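11 June 2024
By Sigrún Overgaard
Filed under: Course notes > Lab 4, Grippers

Compare the Vonden and Brollerik finger sets on clear labware. Run 20 grasps per set, at 40 percent closing force.
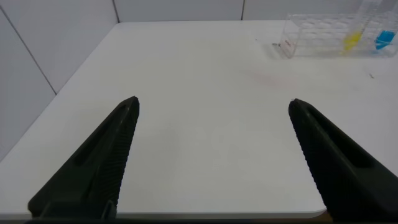
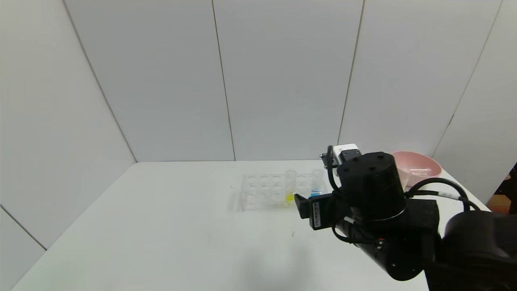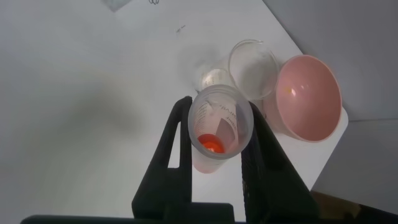
Score each grasp as held, slipped or missed. Keep tubes and cups in separate columns. A plastic cup like the one with the red-orange liquid has to be clamped from both sides, so write down the finger gap as well as the force. Send logs to Dionysis Antoniadis.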